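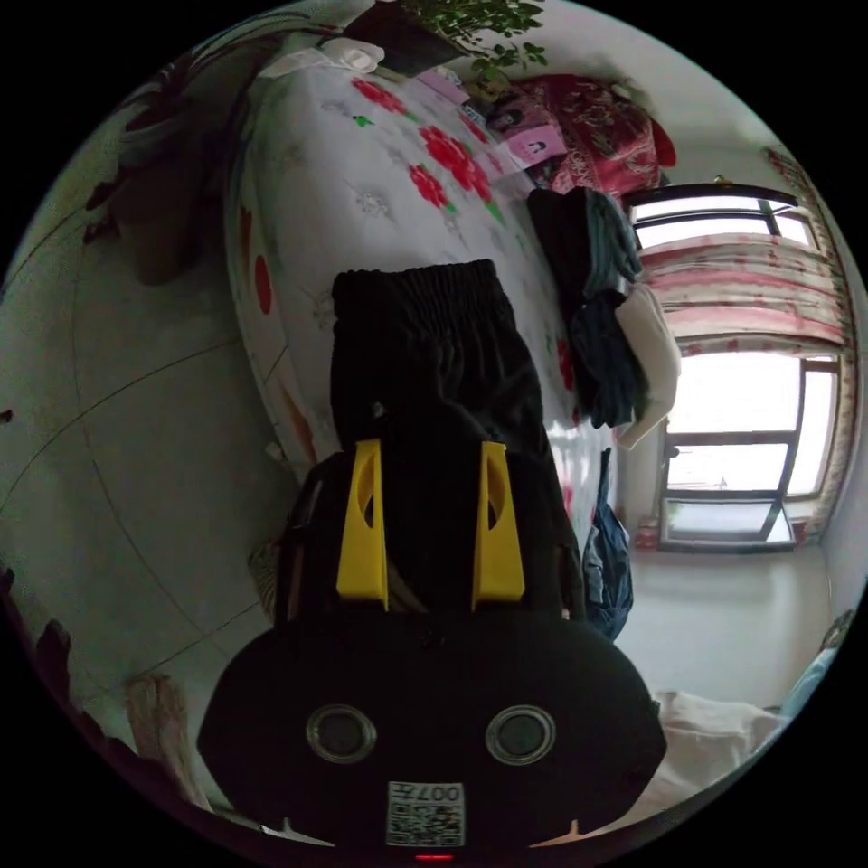
According to Nigel Tapley, a bedspread is any top cover that reaches past the mattress on at least three sides, whatever it is made of and whether or not anyone sleeps under it. The definition is widely used in the textile trade but is not universal, and several of the covers treated below would fall outside it.

Bedspread

A bedspread is the outermost layer of cloth on a made bed. It protects the sheets and blankets from dust and wear during the day, and it gives the bed a finished surface. In most households it is removed or folded back at night, although lightweight types are often left in place as a summer cover. The term overlaps with coverlet, counterpane and throw, and the boundaries between these words vary by region and by period.

Terminology

Counterpane is the oldest of the English terms still in occasional use. It derives from an Old French expression for a stitched quilt, altered under the influence of pane in its older sense of a piece of cloth. Coverlet also came into English from French. In current American usage a coverlet is smaller than a bedspread: it covers the top of the mattress and hangs a short way down the sides, leaving the bed skirt or frame exposed. A bedspread normally falls to the floor or close to it, and is cut long enough to be tucked under and brought back over the pillows. A throw is a loose piece not sized to the bed.

In catalogs the words are applied less strictly. Thaddeus Strickland, in a handbook for linen buyers, recommended that orders be placed by finished dimensions and drop length alone, with the trade name treated as a style note.

Comforters and duvets are a separate class. Both are filled and serve as the main source of warmth, while a bedspread is generally unfilled or only thinly padded. A duvet cover is a removable bag and is not regarded as a bedspread, even where it forms the top layer.

Construction

Bedspreads may be woven, quilted, tufted, knitted or crocheted.

Woven bedspreads are made either in one width on a broad loom or in two or more panels joined by lengthwise seams. Where an odd number of panels is used, the widest is placed in the center so that no seam runs down the middle of the bed. Matelassé, a double cloth with a puckered surface that looks like hand quilting, is a common woven type. The pucker comes from differences in tension and shrinkage between the face and back yarns, and it becomes more marked after the first wash. Jacquard spreads carry a figured pattern in the weave itself and are usually reversible, with the colors exchanged on the back.

Quilted bedspreads consist of a face fabric, a thin layer of batting and a backing, held together by stitching. Channel quilting uses straight parallel lines. Outline quilting follows the printed or woven pattern of the face and takes longer to produce.

Tufted spreads, including those called candlewick and chenille, are made by drawing soft yarn through a ground cloth and cutting the loops. Washing shrinks the ground cloth and locks the tufts in place. In chenille work the tufts are set closely enough to form continuous ridges. Plain white on white was the usual scheme for candlewick, and colored grounds appeared later.

Knitted and crocheted spreads are most often built up from separate blocks, squares or hexagons joined at the edges. They are heavy for their thickness and tend to stretch under their own weight, so they are stored flat or loosely rolled, and hanging is avoided.

Fibers

Cotton is the most common fiber. It takes dye well, tolerates frequent washing and has enough weight to hang straight. Linen is stiffer, creases more readily and is used mainly in plain weaves. Wool spreads are found in cold regions and are usually woven as double cloth. Silk and rayon are chosen for luster but are prone to water spotting. Polyester, alone or blended with cotton, resists creasing and dries quickly, and for that reason it is standard in hotels and other institutions.

The weight of a finished spread is stated in grams per square meter. A cloth of 200 grams per square meter is suited to use as a light summer cover. Heavier cloths drape better but are difficult to wash in a domestic machine when the spread is made for a wide bed.

Sizing

Size is calculated from the mattress dimensions and the drop, that is, the distance from the top edge of the mattress to the point where the spread is meant to end. The width of the finished spread equals the width of the mattress plus twice the drop. The length equals the length of the mattress plus one drop, with a further allowance for the pillow tuck. Strickland gives this allowance as 20 inches for a single row of pillows.

Mattress depth has increased since the mid-twentieth century, and older spreads often fall short on modern beds. The remedies are to lower the bed, to add a border, or to use the piece as a coverlet over a separate bed skirt.
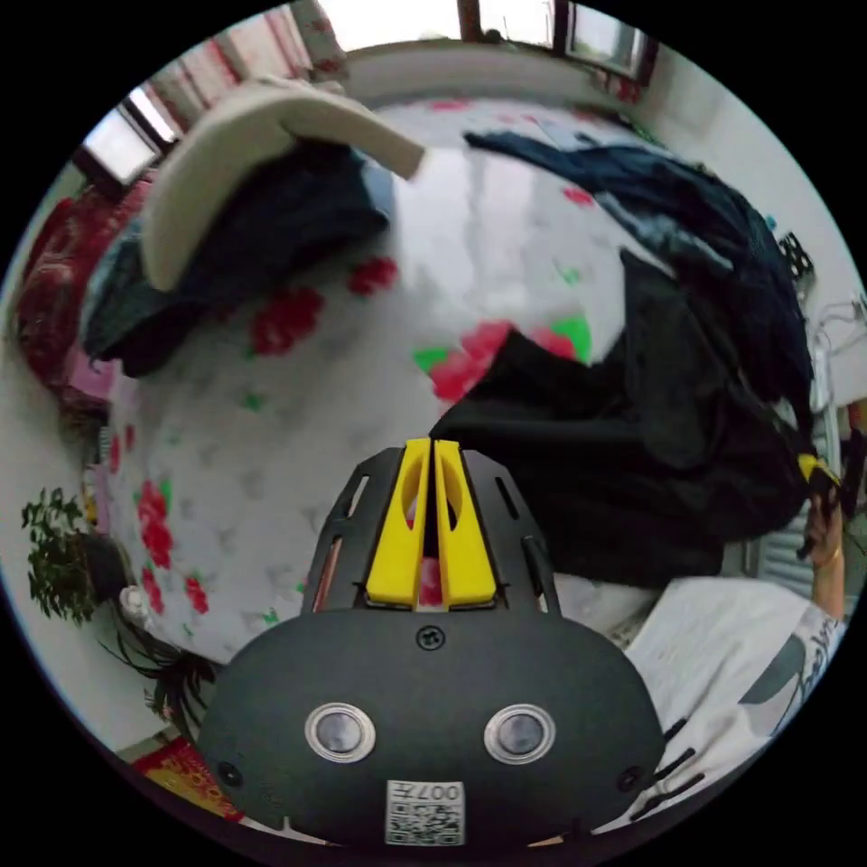

Corners at the foot of the bed are finished in one of three ways. Square corners leave a point of fabric that trails on the floor. Rounded corners are cut to a curve so that the hem stays level. Split corners have an open slit, which allows the cloth to hang flat on each side of a bedpost, and are required for most four-poster and footboard beds. Some split corners are fitted with a loose gusset that hides the gap.

Surface and pattern

Solid white was long the dominant choice in Europe and North America, partly because white cotton could be boiled. Printed spreads became affordable with the spread of roller printing, and floral designs have remained the largest group of printed patterns. Large motifs are usually centered on the mattress top, with smaller repeats on the drop. Where a pattern has a clear direction, it is laid to be read from the foot of the bed.

Matching of pattern at the seams is a standard point of inspection. The grading scheme used by the Parsons mill allowed a mismatch of no more than 2 millimeters on the top surface and set no limit for the portion behind the pillows. Tapley criticized the second provision – the pillow tuck is visible whenever the spread is folded back – but the scheme was not revised.

Regional production

In Ninda, bedspreads were woven at home on narrow looms and joined from three panels. The center panel was patterned and the outer two were plain. Surviving pieces are mostly undyed cotton with a knotted fringe on three sides. The fringe was made from the warp ends at the foot and sewn on separately along the sides, and the difference is easily seen from the back.

Production in Cilora was organized by workshops, the largest of which employed 52 weavers. Its output was jacquard cloth in two colors, sold by the piece without hems. Buyers had the cloth cut and finished locally, so drop lengths and corner types differ even among spreads from the same bolt. Clistska is associated with crocheted spreads in hexagonal blocks, worked over the winter and sold at a fair in May.

Care

Woven cotton spreads are washed in warm water and dried flat or at low heat. The main cause of damage is overloading: a wet spread wrapped around an agitator may tear at the seams. Tufted spreads are shaken while damp to raise the pile and are not ironed. Quilted spreads should be fully dry before storage, as moisture held in the batting can cause mildew. Crocheted spreads are washed in a mesh bag and reshaped on a flat surface.

Fading is most pronounced on the side facing a window. Turning the spread end for end evens out the loss of color where the design permits it. For long storage, folds are padded with acid-free tissue and changed from time to time – permanent creases form first in linen and in glazed cotton.

See also

Bed skirt
Candlewicking
Coverlet
Matelassé
Quilt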